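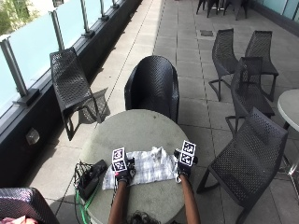
Do you need a special cloth for an outdoor table?

Any cloth that can be washed hot and dried on a line will do the job, and an old tea towel does it as well as most.

I'm starting there because I spent a good part of May reading the opposite. There's a whole corner of the internet given over to terrace care, and it would like you to own a cloth for glass, a cloth for metal, a cloth for "weathered surfaces" and a little caddy to carry them about in. Willems sell a set of this kind. Colette Hoarau, who lives two floors down from me and has a terrace the same shape as mine, bought it and offered me a go. I used the weathered surfaces one for a fortnight. It moved the dust from the middle of the table to the rim, same as the checked one I've had for years.

The table, for the record, is a round one with a pale grey top. I've read that grey like that wants "restoring". Why? It's the colour outdoor things go. I rather like it. A man called Corentin Moulin, whose blog I follow mainly to disagree with, says he oils his every spring and that it takes 700 ml of something called Dretwood to do it properly. He also says his table looks the same as it did before, only darker for a month, and he seems to count that as a success. I left a comment asking what the oil was for. He answered with a link to the oil.

My own method, such as it is:

- Shake the cloth out first, over the paving and not over the rail. People live below.
- Spread it flat on the table, then take hold of both edges and pull it towards you. You get more in one go than you would by scrubbing in circles.
- Fold the dirty side in and go round again.
- Plain water if there's pollen. A drop of washing-up liquid if there are birds.

The cloth never stays flat, whatever the videos show. It rucks up in the middle and you smooth it down and it rucks up again. I've stopped fighting it.

The chairs are another matter. Both of mine have perforated backs, the armchair and the lounger, and I was told in the shop that the holes let the rain through. Perhaps they do. They also hold on to grit, and the only thing I've found that shifts it is an old nailbrush and a bucket. There's a Famis brush made for the purpose, with bristles of two lengths, and I did borrow one. The short bristles didn't reach and the long ones bent over.

As for the glass along the side, it's frosted, so I do it twice a year and feel fine about it. Frosted glass hides a lot. I'd choose it again over clear for that alone — Colette has clear, and she's out there every other morning with her glass cloth, saying how good it is.

One thing I have changed my mind about is leaving a cloth on the table as a cover. I used to do it every night, on the theory that it kept the top clean. Kondaddale, the forum, has a thread with 1,000 replies on covers, and I read far more of it than I should have. Most of it is people defending whatever they paid for. But somebody in there pointed out that a damp cloth left overnight marks the top worse than dust does, and I went and looked, and there was a faint line on mine where the hem had been. So it comes in now and goes over the back of a kitchen chair.

I still haven't got the line out. Suggestions welcome, as long as they don't come in a bottle.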